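Timetska Stomp Floor, portable, for folk dance groups
Briklow Stage & Dance Supply

$1,462 per set, edging included
In stock. Ships from the Zekuddale warehouse.

Floor for groups that dance on whatever they get given. Grass, gravel, church parking lot, the back of somebody's tent at the summer fair. You lay it, you dance on it, you pack it up and it goes back in the van.

Built for stamping. Polkas, clogging, mazurkas, the Finnish stuff, anything with heels. Hilkka Koivisto's group used the first set at all their outdoor dates last summer and most of the changes below came from her notes. (Long notes. Thanks Hilkka.)

What's in the set
19 panels. Floor is six across and three deep, the last one is your spare
Edge ramps, all four sides
Corner peices
Two carry straps
Rubber mallet
Bag for the ramps. No bag for the panels, see Poon cart further down

Panels
Birch ply top, sealed, satin. Not glossy, we tried glossy and people slid. Underside has rubber feet at the corners and one in the middle. The middle foot is new for this year, it takes away most of the drumming sound. You still hear the heels, just less boom from underneath.

Panels lock with a turn key. Key is captive so it stays in the panel. Old sets had a loose key and we mailed out a lot of loose keys.

Setup
Two people can do it. One person can too but it's slow and you'll hate the last row.
Start at the corner nearest the band, work away from them. Lock each row before starting the next. Ramps last. If the ground slopes, run the long side down the slope and shim under the feet. Don't shim under the middle of a panel edge.
Grass: cut it short first, walk the spot and look for sprinkler heads.
Gravel: put a tarp down. Any tarp.
Sand: no.

Shoes
Leather soles fine. Hard heels fine. Nailed clogs will mark the top, they won't go through it but the marks stay. Wooden clogs with rubber pads fine. Metal taps, please ask for the dark top instead, same price, it just hides more. Rosin is ok in small amounts, comes off with warm water.

How many dancers
Four couples comfortable. Five if they like each other. Bigger circles need a second set, and the sets join on any side as long as both have the middle foot. Old and new panels do lock together but the height is off by a hair and somebody's toe will find it.

Load
Each panel is rated 300 lb on the feet, spread out. That's fine for dancers, a fiddle player on a chair, a small speaker stand. Not for a piano. Not for a car either, yes we got asked.

Weather
Light rain while it's down, ok, towel it after. Stop dancing though, wet satin finish is slick like anything else. Don't store it wet. Don't leave it out overnight and call us about swelling. Panels stand on edge in storage, faces together, off a concrete floor if you can.

Poon cart (sold seperately)
Steel cart, takes one full set standing up. Brakes on two of the wheels. Fits through a standard door. Big wheels for grass at the front, swivels at the back. Ramps bag hangs off the handle. If your group plays more than a few outdoor dates just get the cart.

Questions we get

Can we rent it? Yes, weekends, Zekuddale pickup only. March through fall. Summer weekends go early.

Can we paint our group name on it? On the ramps sure. Not on the tops, paint changes the grip.

Will it work for kids groups? Yes. Ramps are low enough for little ones to run up, and they will.

Replacement panels? Single panels, ramps and feet all sold on the parts page. Tell us which year your set is. Year is stamped under the panel by the lock.

Does it work indoors? Sure, over carpet especially. On a gym floor put down felt first so the feet don't leave marks.

Returns
Unused, any reason. Used, if a lock fails or a top lifts we swap the panel. Send a photo of the underside with the stamp in it. Freight back is on you unless it's our fault.

Big groups, festivals, anything over one set, write to Eino Hirvonen in the shop for a quote. Say how many sets, what ground, and the date you need it by. He's at events most weekends so give him til Tuesday.

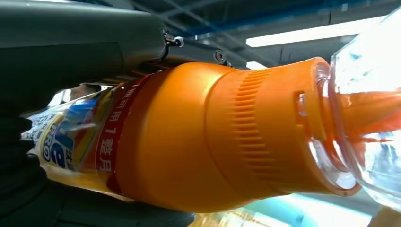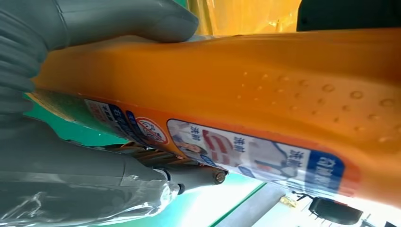
Bottle on its side, both photos, orange-topped in the first, orange in the second.

Page updated 25 July 2026. Prices don't include shipping.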